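Rernine case file organiser: a year of witness statements, exhibits and court bundles

5 Aug 2019

I run the paperwork side of a small criminal defence practice, and I have strong opinions about folders. When you have a custody record, two sets of interview notes, a pathologist's report and a heap of phone records all landing in the same week, whatever holds them matters a great deal. I've been using the Rernine organiser since last summer and I like it so much that I've been boring people at court with it, so I may as well bore you too.

What you get

The Rernine is a hard-backed case with 34 numbered pockets, an index sheet inside the lid and a wide elastic strap. Each pocket takes a decent thickness of A4 without bulging. The tabs are printed on both sides (hooray!), so you can find your place whether you're sitting at the desk or leaning across it from the wrong side while counsel waits with a hand out.

There's also a slim zipped sleeve at the back. I keep the disclosure schedule in there, along with any discs, and it has saved me a lot of rummaging.

How it copes with a real case

My biggest test was a fraud trial in July with 837 pages of served evidence. I split it into statements, exhibits, unused material and correspondence, gave each defendant a colour, and still had pockets left over for the judge's directions. Annelore Kramer, who was junior counsel on it, asked for one exhibit after another during cross-examination and I had each of them out before she'd finished the sentence. I can't tell you how pleased I was – my old Sokmont box file would have had me on my knees under the bench.

The index sheet deserves a mention. It wipes clean, so when the prosecution serves a late statement and the numbering shifts, you rub out a line and carry on. I use a fine pen and redo the whole thing on the morning of a hearing. Pencil works as well but smudges by lunchtime.

It stands up by itself too, even half full. Back at the office I open it flat on the big table, lay the pockets out in order and build the bundle from left to right, and it stays put while I do it.

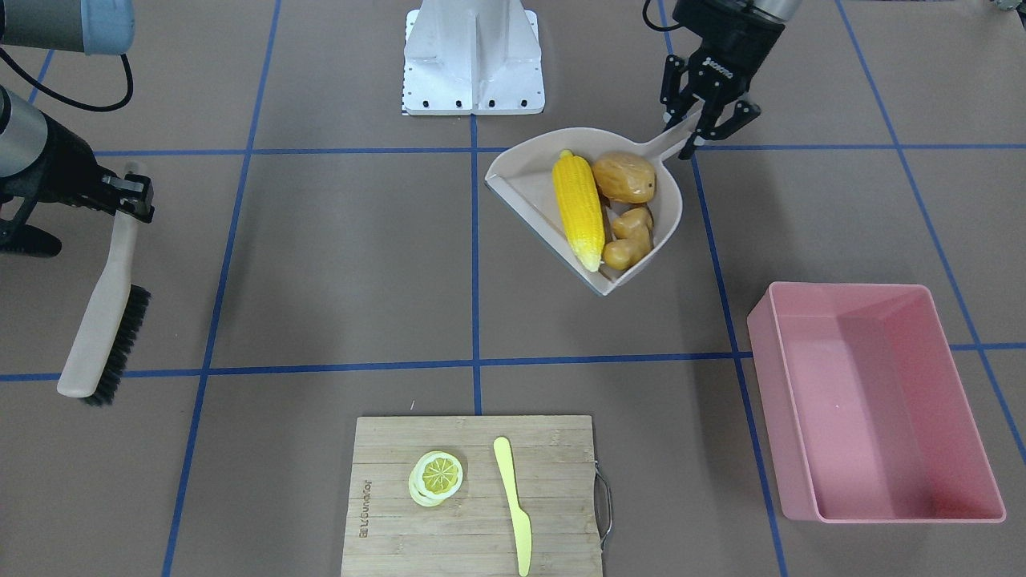
What I'd change

The strap is a bit fierce when the case is new. Mine took a few weeks to loosen, and Raymonde Carrier in our office still swears at hers. The handle could do with some padding as well. Full to the brim, the thing is heavy, and the walk from the station to the court feels longer than it used to.

I'd love a lock. The Diekmann version has one, and for sensitive material I can see why you'd pay the extra, but it has fewer pockets and the tabs are printed on one side only. For now I put the Rernine inside a locking bag when it leaves the building.

Compared with the others

I've owned 4 of these things over the years. The Billamo was cheap and cheerful and split along the spine at 600 pages. The Sokmont was solid but had no index at all. The Diekmann is lovely and I still use it for youth court work, where the files are thinner. The Rernine is the one I grab for anything going to trial, and I've just ordered a second in green so that I can keep the appeals separate.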